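# Levholm wants its lampposts to listen. The paperwork is thin.

The city of Levholm plans to fit 175 lampposts with networked sensor boxes this year, starting in the Farah district in May. The boxes will measure traffic, air quality, foot traffic and what the contract calls "ambient acoustic events." The supplier is Sernel, and everything the boxes collect will go into a city dashboard named Erell.

According to the city, this is mostly about saving electricity. The lights will dim when the street is empty and brighten when somebody walks by. A timer and a motion switch can do that, and both have been on sale for decades. Neither one needs a microphone.

The contract runs 88 pages. I read it over two evenings, and the word "dimming" doesn't come up until the second half. "Data partners" shows up on the first page. The term is never defined, and the list of partners is said to be in an appendix that wasn't in the copy handed out to the public. I asked for it. I was told it was "being finalized," which is a strange thing to say about a document that has already been signed.

Babak Hosseinzadeh, speaking for the city, told residents at a public meeting that no conversations will be recorded. The boxes only "classify sound," he said, and throw away the rest. Asked what classes of sound there are, he named glass breaking, car horns and "distress." He did not say how a box decides that someone is in distress without first listening to what they are shouting. He said that was a technical matter for Sernel. Sernel's presenter then said it was a policy matter for the city.

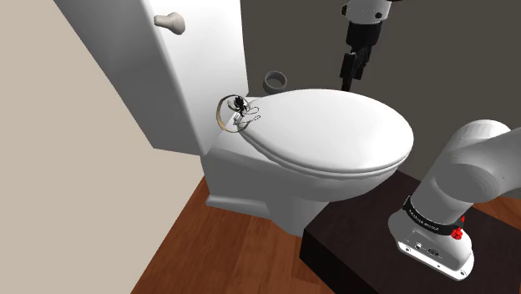
Raed Aoun thinks the fuss is overblown. In a long message, he pointed out that most people in Farah already carry a phone that knows far more about them than any lamppost could, and that if a box hears a car crash at two in the morning and an ambulance comes sooner, he'll take it. He also asked why anyone who has nothing to hide would care.

The phone argument gets made every time, and it deserves a straight reply. You can leave a phone at home. You can switch it off, or buy a different one, or go without. A resident of Farah has no such choice about the sidewalk outside the front door. As for the ambulance, there is nothing in the contract that connects Erell to emergency dispatch. I looked for it. There's a line saying such a link "may be explored."

Then there is security. Every box has a radio, an address on the city network and a remote update feature. The same network carries traffic signals and the pumps at the two underpasses. The contract says Sernel will fix "critical" flaws within 8 weeks of confirming them, and Sernel gets to decide both what is critical and when a flaw is confirmed. Eight weeks is a long time to leave a door open when the pumps are on the other side of it.

Ruba Hattar raised this at the meeting and was told the network is "segmented." She asked who had tested that. The reply was that the system meets industry standards. She asked which ones, and the meeting moved on to the color of the housings, which took up most of the time that was left. They will be dark green.
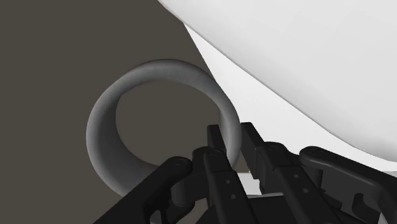 How long will the data be kept? Raw readings are held for 5 years under the contract, and "derived insights" have no limit at all.

That second part matters more than the first. A derived insight could be a monthly average for truck noise. It could also be a pattern of which doors on a street open after midnight. The contract doesn't separate the two, and it gives Sernel a license to use both for "product improvement" even after the deal ends.

Nor is it clear what the city gets back. The savings estimate, around a quarter of the current lighting bill by the city's own account, was prepared by the supplier. It compares the new lights with the old bulbs. Swap the bulbs and leave out the sensors, and most of that saving would presumably still be there. No one at the meeting had a number for that option. I've asked for one in writing.

Qusai Darwish, whose name is on the original proposal, did not answer three emails. An automatic reply thanked me for my interest in a smarter Levholm.

Work crews are due to begin at the north end of Farah. The city says notices will be posted on each lamppost before its box is switched on, and that they will carry a code people can scan to read the privacy policy. I tried the code printed on the sample notice. It opened Sernel's sales page.

Written comments are being accepted until the end of the month at the city clerk's desk. Rawan Chidiac is collecting signatures from residents who want the missing appendix published before any work starts, and the sheet is at the Farah library.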